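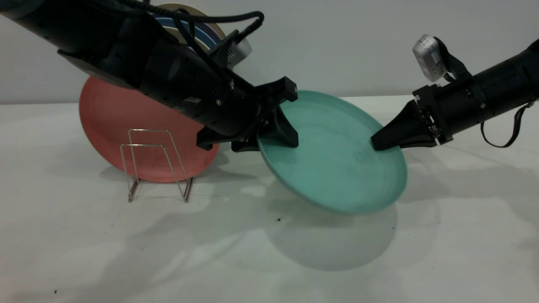 Two arms, three plates, and a dish rack on the left.

Paid participants wanted, Sultport

We keep reading that machines are ready to do the dishes. We doubt it, and we'd like people who wash up every day to judge.

You'll watch a pair of robot arms handle plates and a wire rack, then do the same job yourself and mark both on a plain form. Be harsh — a chipped rim counts as a fail.

Sessions run in October and last 55 minutes. No technical background wanted. If you sell robots, please don't apply.

Write to Gladys Ríos at the Esent project by 16 September 2023.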